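We are pleased to confirm that Skella Supper Club members may again reserve the cottages at Bruvodgate at a reduced rate this March. The arrangement covers stays of 2 nights or more, Monday arrivals included, and is open to members whose subscription is current.

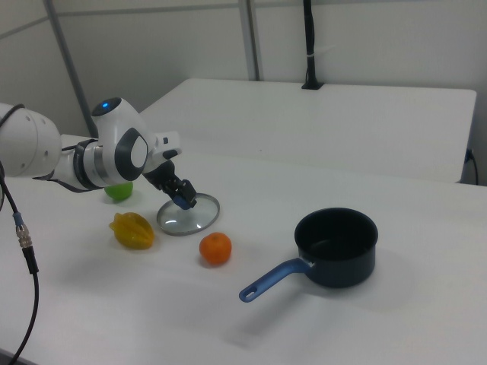
Reservations should be made by telephone with Rochelle Oyelaran at Blackwood, quoting reference 3948. A deposit is payable at the time of booking - this may be moved to another March date, but it cannot be refunded.

Guests dining at Inden during their stay will be offered the set menu at the members' price. Tables are held for fifteen minutes.
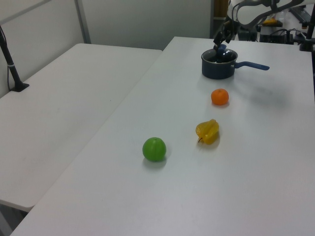 Dogs are welcome in the two garden cottages only. Members who booked last year through Amos Okafor need not complete the registration form again, although any change of address should be sent to him before arrival. Keys may be collected from 4 p.m.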